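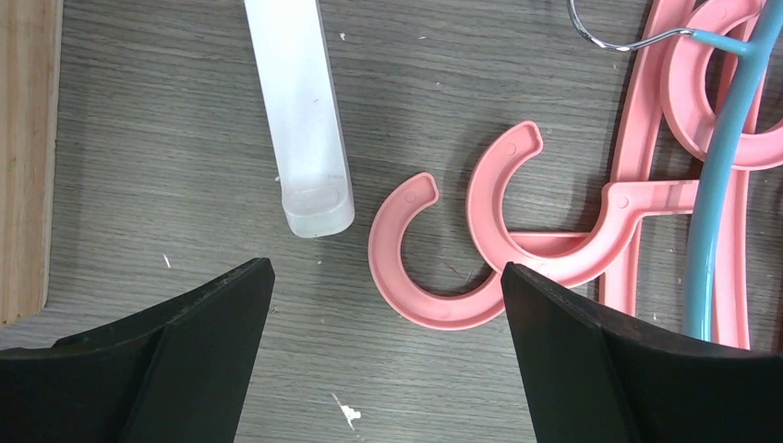 Fairclough Puts Robot Arms on Hanger Work at Rumodden, Promises Very Little

RUMODDEN, 28 Jun 2024. Fairclough, which cleans and returns rental clothing for stores and theaters, said today it will keep a pair of robot arms at its Rumodden plant for a further six months. The company is not announcing a rollout. It is not announcing savings either, and it does not expect to have any to announce this year.

The arms are supplied by Drenon under a program called Arnik. They are being tried on one of the dullest jobs in the building: picking hangers out of a heap, separating the ones that have hooked together, and putting them where a person can use them. The plant handles 2000 hangers in a normal shift. Most of that is done by hand, by people who would mostly like to be doing something else, and who are also much better at it than the machines are.

"I was told this was a solved problem before the crates were open," said Nuwan Sheikh, operations manager at Rumodden. "Then we gave it a heap of plastic hangers with the hooks through each other. I've sat through plenty of demonstrations where one hanger lies flat on a clean table. I don't have any customers who send them back that way."

Fairclough has logged 486 hours with the arms so far. Drenon's sales material describes the system as ready for mixed loads. Fairclough's view, based on its own floor, is that this depends heavily on what is in the mix. Plastic hangers of one kind are manageable. Thin wire hooks lying across thick plastic ones are a good deal harder, and cloth draped nearby is harder again. The company has asked Drenon to stop using the phrase "hands-free" in anything that mentions Rumodden, and Drenon has agreed.
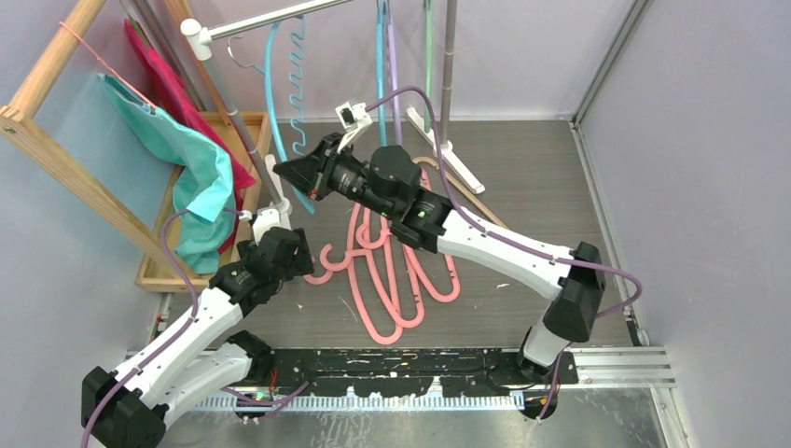 4 min read

The Arnik cell at Rumodden has two arms mounted on a single rail, with a wooden drying rack on the left and the floor in the middle left open for hangers. Three pink ones were lying tangled there under the right arm when the photo above was taken. A full bin from the returns dock holds 200, and the cell has not yet been given one.

What changes for staff

No jobs at Rumodden depend on the result of the trial, and none have been cut because of it. Fairclough put that in writing to every employee before the arms were switched on, after several people in finishing asked for something firmer than a slide.

The work itself has changed in ways the company did not fully plan for. Someone has to reset the cell when it stops. Someone has to decide whether a grip that looks wrong is worth interrupting. Those tasks went to the finishing team on top of what they already did, and for the first weeks they were not counted in anyone's hours. That was a mistake, and Fairclough has corrected it. Tending the cell is now a listed duty with its own pay step, and any worker may turn it down.

The company has also dropped a plan to show the cell's hourly count on a screen next to the finishing line. Staff read it as a race with the machine. Management said it was meant as information, but could not explain what anyone on the line was supposed to do with it.

"People ask me if I'm for it or against it," Sheikh said. "I'd like fewer sore wrists at the end of a shift. If the arms can do that, good, they can stay. If all they do is move the boring part from sorting hangers to watching something else sort hangers, then I don't see what we've bought."

How the trial will be judged

Fairclough will look at three things over the next six months: wrist and shoulder complaints in finishing, the staff time spent resetting and supervising the cell, and the number of hangers and garments damaged. Time spent helping the arms will be charged against the arms. Speed will be recorded but will not decide the matter.

Results will be shared with Rumodden employees before they go to Drenon or to the press. If supervision takes more time than the sorting it replaces, the equipment will be returned under the terms of the agreement, which carries no purchase commitment. Other Fairclough plants have been told not to budget for the system.

About Fairclough

Fairclough cleans, repairs and returns rental clothing. Its finishing and returns work is based in Rumodden.

Media contact: Nuwan Sheikh, Operations, Fairclough, Rumodden. Visits to the plant can be arranged outside shift changes. Visitors should expect to see the cell in its ordinary working condition, including stops.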